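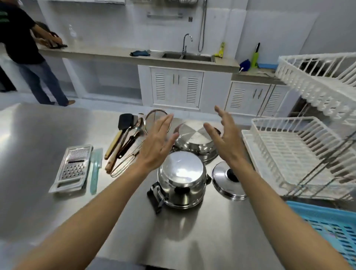
Clanell is a cooking school for people who have never cooked, or who have cooked for years and would like to do it with less trouble. We begin every course with the washed things and not with the recipes. Pots and pans are turned upside down on the steel table, the lid is put beside them, and the grater, the whisk, the spatulas and the strainer have their own side. Each student learns in this way the name of every tool, how it is held and where it goes afterwards. It may seem a slow beginning, but the first soup is always easier for it.

## How we started

The school was opened by Yesenia Echeverri and Marisol Cárdenas, who had worked together in a hotel kitchen and were tired of shouting. They rented the rooms behind the Urrego bakery and gave their first lesson on a Sunday, to 7 students, with pots borrowed from their mothers. Today we have 24 places in each term and our own pots. Two of the borrowed ones are still with us, and we have promised to return them.

## What we teach

Our basic course has 19 lessons. The first two are about tools and washing up, then come rice, eggs, vegetables, soups and simple sauces. Jolán Szilágyi teaches the soups and the dumplings. Yi-chun Wei teaches rice and everything that is made in a wok, and she will ask you to try more than one spatula before you decide which you like.

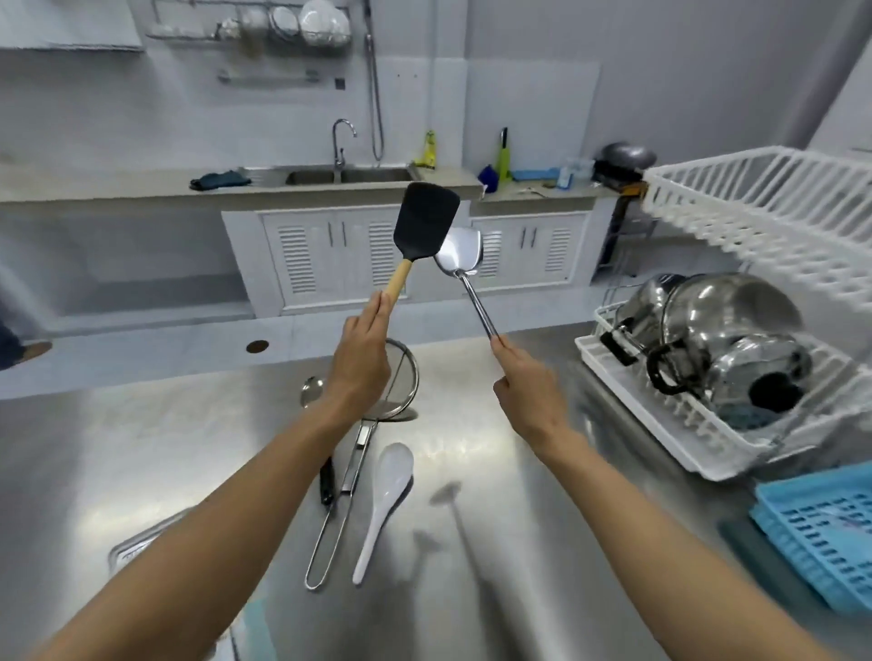 *Silicone spatula and metal wok spatula, with the strainer, ladle and rice paddle on the counter.*

A silicone head is kind to a coated pan. The steel one is better for a wok, where you want to scrape the bottom and turn the food quickly. We keep both kinds — also wooden spoons, for those who were brought up with them.

## The kitchen

We work on stainless steel, with dish racks close to hand. Students wash, drain and put away what they have used before they sit down to eat. Kamarul Chin looks after the kitchen and the shopping, and he is the person to ask about allergies. Please write to him before your first lesson.

## Visiting us

The kitchen is open to visitors on Sunday from ten in the morning. Groups of up to 7 can come without booking. The new term begins in December, and the list for it is open now at the front desk.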